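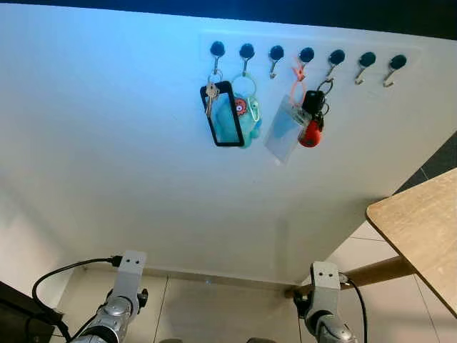
Key rack

A key rack, also called a key rail or key holder, is a household fixture on which keys and other small hanging items are kept when not in use. It usually consists of a backing strip or board fitted with a row of hooks and fixed to a wall near the door. Key racks are found in homes, offices, workshops, schools and hotels. Lockable versions, in which the hooks are enclosed behind a door, are generally called key cabinets.

Construction

The simplest form is a horizontal rail with evenly spaced hooks. Household racks commonly have between four and eight. The rail may be wood, metal or plastic, and clear or translucent plastic is used where the wall color is meant to show through. The hooks may be screwed into the rail, molded as part of it, or riveted from behind. Many have a knob at the top and a curved hook beneath, an arrangement carried over from coat hooks. The knob can take a strap or loop that is too wide for the hook.

Spacing determines how much a rack can hold in practice. Key rings are narrow, but card holders, badge sleeves and soft keychains often spread over the neighboring hook. Users of closely spaced racks tend to leave some hooks bare for this reason, or to hang wide and narrow items alternately.

Mounting

Racks are attached with screws, nails or adhesive strips. Screws are preferred on drywall when the rack will carry heavy rings, and wall anchors are needed if the screws do not meet a stud. Adhesive mounting leaves no holes and is common in rented housing, but it depends on a clean, smooth surface and a load within the limit given by the manufacturer. Textured paint and wallpaper hold adhesive poorly.

A rack with only two fixing points can end up slanted if the points are not leveled. A small slope has little effect on use, as the items hang from individual hooks.

Items kept on key racks

Besides house and car keys, key racks are used for:

Car key fobs
ID badges in clear plastic sleeves
Lanyards and lanyard clips
Card holders for transit or access cards
Small pouches and cases
Plush or molded keychains

The range has widened as electronic cards have replaced metal keys in many apartment buildings and workplaces. In a survey of 232 households in the town of Litmont, Rosalinda Bañez found that more than 21 percent kept at least one access card or badge on the same rack as the house keys. Bañez also noted that decorative keychains served as labels, allowing family members to tell similar sets of keys apart by color or feel.

Placement

The usual place is beside the main entrance, at or slightly above shoulder height. Higher placement keeps keys away from small children. Crisanto Ambrosio's household guide The Andley Book of Entryways recommends a spot that cannot be seen or reached through a mail slot or door window, and advises against writing an address on any tag.

Vehicles with keyless entry present a separate problem. The signal of a fob hung near an outside wall can sometimes be picked up and relayed to the car. Owners may keep such fobs in a signal-blocking pouch or hang them farther inside the home.

Care

Painted and plated hooks wear where metal rings rub against them. Racks are cleaned with a damp cloth, and screws are tightened when the rail begins to shift. Strong solvents can cloud clear plastic rails.

See also

Coat rack
Key cabinet
Keychain
Lanyard
Pegboard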